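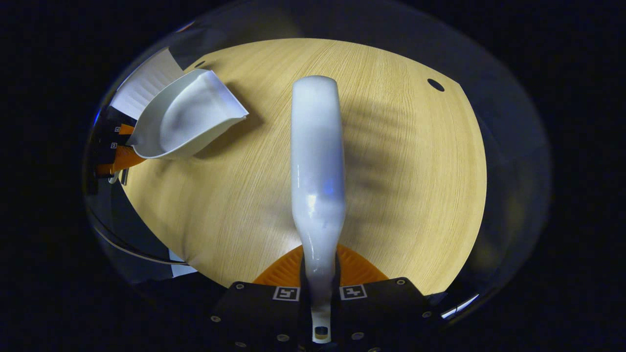
Joni Tikkanen asked this morning whether we really need 4,000 demos per tool, and would 800 do if they were cleaner?

Home | Notebook | Runs | Contact

Jan 22, 2023 - posted by Ritchie

Fair question, so I split the hand-held gripper data and trained both ways. The small set holds up fine on picking up the dustpan. Sweeping is another story - the policy keeps losing the angle once the handle fills most of the view. I think glossy white plastic is a pain for it, but I haven't tested that on its own yet. Going to add up to 60 demos with the grip lower on the handle and rerun overnight on Zorkska. Joni, can you leave the marker calibration alone till then?

Last updated: Sunday evening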